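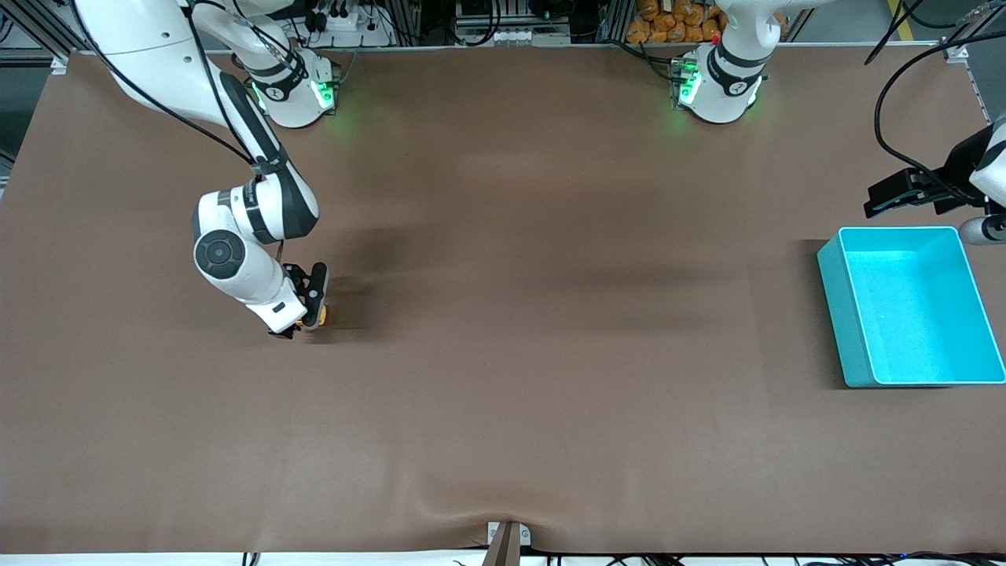
Iolo Watkins

Câbles qui gênent le bras droit, projet de club : vos astuces ?

Bonjour à tous ! On monte avec le club robotique de Druscombe un projet de tri pour le concours d'avril : deux bras sur une grande table, des patates à prendre une par une et à déposer dans un bac. Le bac turquoise est à droite, côté bras gauche (oui, le robot nous fait face, on s'est tous trompés au moins une fois en parlant de « la droite »).

Ça avance super bien et le groupe est à fond ! Mon souci, ce sont les câbles. Sur le bras droit, il y en a un qui suit le segment du haut jusqu'au poignet, un deuxième qui descend de l'autre côté, et les deux se rejoignent vers la sangle de l'avant-bras. Quand on demande une rotation un peu ample du poignet, ça tire et le programme s'arrête avec l'erreur 2692. Pas à chaque fois, évidemment. Sur le bras gauche on a laissé une grande boucle en l'air et là, jamais d'erreur, mais j'ai peur qu'elle finisse par accrocher le bac.

Faut-il laisser du mou partout ? Ou limiter l'angle dans le code ? On débute, soyez indulgents sur le vocabulaire.

3 réponses

Delyth Prosser
Réponse acceptée

Beau projet, les patates c'est un excellent choix, aucune n'a la même forme et les élèves apprennent énormément !

Pour les câbles, je ferais les deux, dans cet ordre. D'abord tu coupes l'alimentation, tu desserres la sangle de l'avant-bras et tu amènes le poignet à la main dans sa position la plus tordue. Tu redonnes du mou entre la sangle et la pince, et tu resserres sans écraser. Il doit rester une petite boucle souple au poignet, même en bout de course. Ensuite tu remets sous tension et tu fais tourner le poignet lentement, un élève sur l'arrêt d'urgence, les autres les mains loin de la table.

Si ça tire encore, limite l'angle. Chez nous, à Trarby, on a retiré 35 degrés à la rotation du poignet et on n'a rien perdu : une patate, ça s'attrape dans presque tous les sens. Il a fallu reprendre deux positions de dépose, une demi-heure de travail.

Pour la grande boucle de gauche, fais un essai à vitesse réduite au-dessus du bac, pince au plus bas. Si le câble touche le bord, remonte son point d'attache – ne le raccourcis surtout pas.

Alun Ruddock

Nous on avait la 3415 et pas la 2692, c'était un connecteur mal enfoncé à la base. Vérifiez ça aussi, ça prend deux minutes. Bon courage pour le concours !!

Eifion Rees

Mets du scotch. Sinon une gaine spirale, il y en a dans tous les magasins de bricolage. Le scotch laisse de la colle par contre.

Commentaire de Iolo Watkins
Merci Delyth, on a suivi ta méthode avec les élèves après 17 h et le bras droit a enchaîné toute la séance sans une seule erreur ! J'ai quand même gardé ta limite d'angle par prudence. Alun, connecteurs vérifiés, tout était bien enfoncé. Pour la gaine spirale, je regarde – quelqu'un sait quel diamètre prendre pour deux câbles ensemble ?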